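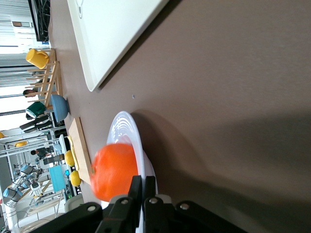 Pisville Makers' Board: Builds and Projects

Picking round objects from a rimmed plate: request for comments on finger design

Posted June 2019 by Heriberto Esquivel
6 minute read

**Heriberto Esquivel**

Members are invited to comment on the gripper under construction at the Hadton shared workshop. The arm was completed last winter and has been reported on in an earlier thread. The present work concerns the hand only.

The gripper has two parallel fingers driven by a single Prisell servo through a pair of racks. The body and outer plates are bolted, so that the fingers may be exchanged without dismantling the drive. The camera is mounted at the wrist and looks along the fingers towards the table. The set task is to lift an orange from a white plate and place it on the large white tray. A banana and two lemons are kept on the cutting board for the next stage, and the dish rack is to be used later for trials with the yellow pitcher.

The difficulty is as follows. When the fingers close a little off centre, the first finger to touch pushes the orange before the second arrives. The orange then rolls to the rim, and the approach must be started again. In 90 attempts under the present settings, 14 failed in this manner. The remainder were satisfactory, but the rate is too high for the task to be left to run unattended.

Two remedies are under consideration:

1. Shaped fingers with a shallow hollow on the inner face.
2. Flat fingers as at present, with the closing speed reduced and the position corrected from the wrist camera immediately before contact.

Comments are requested on both.

**lathe_and_order**

The first remedy is recommended. A flat finger touches a sphere at one point, and two such points will hold it only if they are directly opposite each other. A shallow V cut into each face gives more points of contact and draws the fruit towards the centre as the hand closes. No change to the software would be required.

The cut should be kept shallow. A deep V is of little use on a banana.

**Northbench**

I must disagree with the previous reply. The fault described occurs before the grip is made, at the moment when only one finger is touching. A V in that finger will still push the orange. It may push it in a straighter line, but the plate will be no less slippery.

The second remedy deals with the cause. If the hand is centred before closing, both fingers arrive together and the shape of the face matters much less. I would ask Mr Esquivel to state where the camera correction is made at present, and at what height above the plate.

**Heriberto Esquivel**

In reply to Northbench: the last correction is made with the fingertips 90 mm above the table. From that point the hand descends without further reference to the picture. The reason is that the camera image becomes blurred as the arm moves, and the centre found from a blurred picture has proved unreliable. The correction was accordingly placed at the last position where the arm is at rest.

In reply to lathe_and_order: a trial pair with a V face can be cut at Hadton without difficulty and will be put in hand.

**Northbench**

Thank you. In that case I would suggest a second stop. Bring the arm to rest again just above the fruit, allow it to settle, take one picture, correct, and only then descend. The additional time should be small compared with the time lost in starting again.

Please also check the exposure setting. If the camera is left on automatic, it may choose a long exposure whenever the blinds are closed, and the blur will be worse on dull days for no reason connected with the arm.

**quillon**

Two further points, neither of which should delay the work.

The glossy rim of the plate catches the light. If the orange is being found by brightness, this will mislead the program sooner or later. It should be found by colour. The brown table is also a warm colour, so the limits should be set with some care, but an orange as bright as this one ought to stand well clear of it.

Secondly, the banana and the lemons are both yellow and lie together on one board. Colour alone will not separate them, and the pitcher on the rack is yellow also. I would advise settling the question of shape before the next stage is begun.

**Heriberto Esquivel**

Both points are accepted. The exposure was found to be on automatic and has now been fixed. The fruit was already being found by colour, but the limits had been set in the evening under lamps and had not been checked in daylight. They have been set again.

As regards the lemons, the intention is to take length against width. Quillon's remark about the pitcher had not been considered, and the search will be restricted to the area of the cutting board.

**lathe_and_order**

I do not withdraw my recommendation. A second stop adds time to every cycle in order to correct a fault which arises in a minority of them. Mechanical centring costs nothing once the part has been made, and it continues to work when the light changes.

I would further ask what limit has been set on the servo. A hand that closes hard will knock the fruit away whatever the shape of its fingers.

**Heriberto Esquivel**

The servo is driven from a Quintero board, and the closing command is sent as a pulse width. The full closing movement was set to take 287 milliseconds. It has now been slowed to 800 milliseconds, and the change is plain to see: the orange is moved much less when one finger arrives early. No formal count has yet been made at the new setting.

**Pellgate**

May I enquire whether rubber has been tried on the inner faces? Strips cut from a bicycle inner tube have served well on my own gripper at home, and they may be replaced in a few minutes. They do collect dust and require regular wiping.

**Northbench**

Rubber will assist the lift. It will not assist the approach, and may make it slightly worse, for the first finger will tend to drag the fruit if the wrist turns at all. I would leave it off until the centring has been settled, so that one change is tested at a time.

**Pellgate**

That has not been my experience, although my gripper is used on blocks and the wrist does not turn while closing. I am content for the centring to be tried first.

**Heriberto Esquivel**

The order of work will be as follows. The slower closing speed is retained. The second stop proposed by Northbench will be tried next with the existing flat fingers. The V fingers will then be fitted and the same trial repeated with and without the second stop, in order that the two remedies may be compared fairly. Rubber facing will be left until last.

Members who have drawings for a shallow V finger are asked to post them in this thread. The bolt spacing on the outer plates can be supplied on request.

**lathe_and_order**

A drawing will follow. Kindly confirm the bolt spacing and the greatest opening of the hand.

**quillon**

Please include one run with the orange placed against the rim from the outset. It is the hardest position, and neither remedy has yet been tested there.

**Heriberto Esquivel**

Agreed. The rim position will be included in each set. The bolt spacing and the opening will be measured at the next session and sent to lathe_and_order by private message.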